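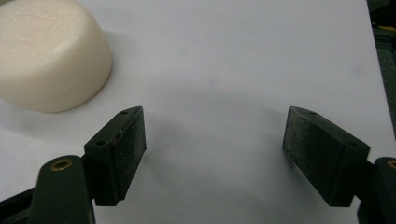 Skollel College of Applied Studies
Faculty Recruitment Group – Minutes of the February meeting

Present: Dilek Çetinkaya (chair), Taner Şimşekoğlu, Ghada Nasrallah, Marleny Quintero
Minutes taken by: Umut Soylu
Place: Room 176, Clulanham building
The meeting was opened at 9 a.m.

1. Minutes of the previous meeting
The minutes were read and accepted with one correction. Under item 4, the post in surveying is a full-time post and was by mistake written as part-time. Umut will send the corrected text to all members.

2. Open teaching posts
Dilek informed the group that the college has permission to advertise five posts in this round: two lecturers in mathematics, one lecturer in electrical engineering, one lecturer in surveying and one laboratory instructor. The second post in mathematics depends on the budget letter, which has not arrived yet. Taner asked if we can advertise it already. It was decided to advertise it with the note "subject to funding." 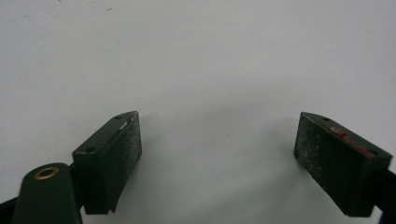

Ghada said that the text for the laboratory instructor asks for a master's degree, but the duties are practical and the salary is on the lower scale. In the last round two good persons did not apply for this reason, as they told her later by phone. After discussion the group agreed to write "bachelor's degree and three years of practice, or master's degree." Marleny wished it to be recorded that she would prefer to keep the master's degree for all posts with teaching hours.

3. Advertisement
The advertisement will be placed on the college website and on the job board Javon. Taner presented the prices. A long advertisement with all the duties costs 1409 for the whole period, and the short one is much cheaper but has only a link. The group chose the short one. Full duties, salary scales and the list of documents will be on our own page, and it must be ready before the advertisement goes out – last time the link was open to an empty page for two days.

The application form will be again the one in Lemma. Umut reported that the form still does not accept files with special letters in the file name. He has written to the support desk and received an automatic answer only. Until this is repaired, applicants may send the documents by e-mail to the recruitment office.
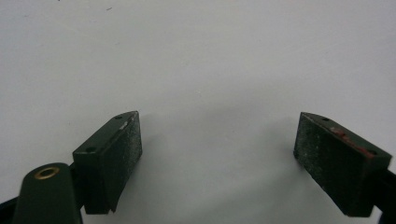
Marleny proposed that applicants who use e-mail receive a confirmation on the same working day. Agreed. Umut will prepare the text of it.

4. Interviews and trial lessons
Interviews will be held on a Wednesday, when most of the department heads have no classes. Each candidate will give a trial lesson of 20 minutes and after this meet the panel. Ghada asked that the topic of the lesson be given to the candidates one week earlier, and the same topic to all candidates for the same post. Agreed.

The panel for mathematics is Dilek, Marleny and the head of department. The panel for engineering and surveying is Taner, Ghada and the head of department. For the laboratory instructor the panel is still open.

There was a question about travel costs. The college pays the train in second class, with original tickets. Candidates from abroad may have the first interview online, but the trial lesson must be given in person.

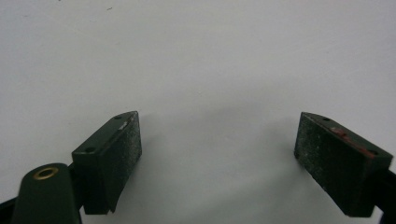 Empty gripper on a pale surface.

5. Actions
Umut – corrected minutes, confirmation text, second message to Lemma support
Taner – order the short advertisement at Javon
Ghada – new text for the laboratory instructor
Marleny – topics for the trial lessons in mathematics
Dilek – ask the finance office about the budget letter

6. Other matters
Taner mentioned that the key for the interview room is now kept at the front desk and must be signed for.

The next meeting will be called by e-mail after the budget letter is received. The meeting was closed at 10:25 a.m.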